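Can a machine make my tea yet?
4 min read

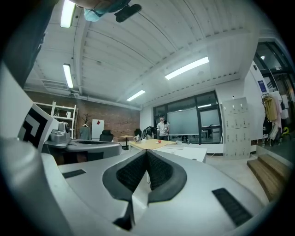
The chore I would give away first

My mother-in-law asked me on Tuesday when the robots will finally come to wash her windows. She knows I read about these things, so for her I am responsible for the delay. I told her she should start with tea and not with windows, and she was not impressed.

But I mean it seriously. Tea is the chore I always think about. You need a kettle, a cup and a person who wants to drink. A child of six can explain it to you. When I try to write down what my hands do, though, the list becomes long very fast. I lift the kettle and feel by the weight if there is enough water. I hold the lid with one finger because our lid is bad. I move the cup a little closer before I pour, and I never decided to do this.

The usual way to teach such things now is to let people do the job many times with a gripper in the hand, and record it. The gripper has two soft fingers and a lens that looks past them. No robot is needed for this part. Later the same kind of fingers go on an arm, and the arm tries to repeat what the people did. I like this idea more than the old one, where somebody had to program every centimeter.

What I think is hard

Picking up an apple, I believe, is more or less solved. It is round, it is firm, and if you squeeze it a bit wrong it forgives you. A small cup is worse. A kettle is much worse, for the handle is made for a whole hand and two fingers hold it like a pencil. When the water moves inside, the weight moves too.

And then there is the rest of the kitchen. In our flat in Zasarside the kettle stands every morning in a different place, depending on who was up first. My friend Demyd Moroz works at a packing shop in Dirkby, and there they have it easier. Every box comes on the same side of the belt. Their machine closed 821 boxes in one shift and stopped 2 times, both times for a torn flap. Demyd had to walk over and press the flap down with his thumb. He is quite proud of this thumb.

So on the shop floor my answer is yes, for some jobs, if the floor is arranged for the machine. At home my answer is not yet. Nobody will arrange a home for a machine, or at least I will not.

My small experiment

I tried one evening to make tea using only salad tongs, to have some sympathy. It took me 26 minutes – the tea bag alone needed four attempts, and I poured a good part of the water next to the cup. My wife made hers in the meantime and went to read.

I will try again with better tongs, the ones with rubber ends. If it goes well I will write about towels.

Comments

Genivaldo Pacheco
Folding towels is the one I wait for. The kettle can stay with me.

Mpho Du Plessis
Did you fill the kettle with the tongs also, or was it already full? I think this matters for the 26 minutes.

Vsevolod Kravets
We had a sealing machine like in Dirkby. Ours stopped more than two times, believe me.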